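Chance, Surprise and Small Prizes
Notes for week 5

Last week we finished with lucky dips at the school fete. This week we get to one of my favourite corners of the whole course: buying something when you don't know which one you'll get! Please read the Pasby chapter beforehand if you can. It's short and very good on childhood collecting.

Key terms

Blind purchase: the buyer knows the set but not the item.
Duplicate: an item the buyer already holds. Worthless to one child, gold to the next.
Completion: owning every item in the set. Watch how behaviour changes as people get close.

The arithmetic of a full set

Suppose a set has 5 toys, all equally likely. Your first go always gives you something new. On the second go your chance of a new one is 4 in 5, then (once you have two) 3 in 5, and so on down to 1 in 5 for the last. The average number of goes needed is

5/5 + 5/4 + 5/3 + 5/2 + 5/1 = 11.42 (to two decimal places)

Look at that last term. Nearly half the goes, on average, are spent chasing a single toy! I still find this lovely every time I write it on the board. At $2 a go you'd expect to spend a bit under $23 on a set of five, and plenty of unlucky people will spend a good deal more.

Try it yourselves before the tutorial with a set of six, using an ordinary die. Keep rolling until you've seen every face, and write down how many rolls it took.

Capsule toys
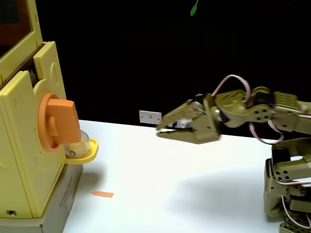
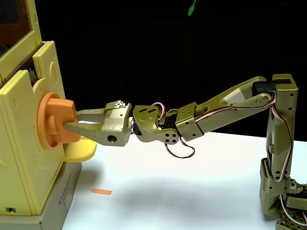
Thomas Carbone wrote in the margin of last year's handout that the sum only holds if you never swap, and that in his primary school the swapping was the whole point. He'd rather have had four duplicates of something his friends wanted than one each of everything.

He's right, and it opens up the second half of the topic. Once children trade, a group of friends can finish several sets for far less than they'd pay separately, and the duplicates start to behave like money. In the Parari playground study you'll see prices settle within a single lunch hour, then fall over completely when a new set comes out in July. Ruggiero reads this as a market. Tidwood reads it as gift-giving with a scoreboard, and I'd love to hear which of them you believe.

For the tutorial

Bring your die results, even if they look odd (especially then).
Read Ruggiero, first section only.
Think of one thing you collected as a child and whether you ever finished it.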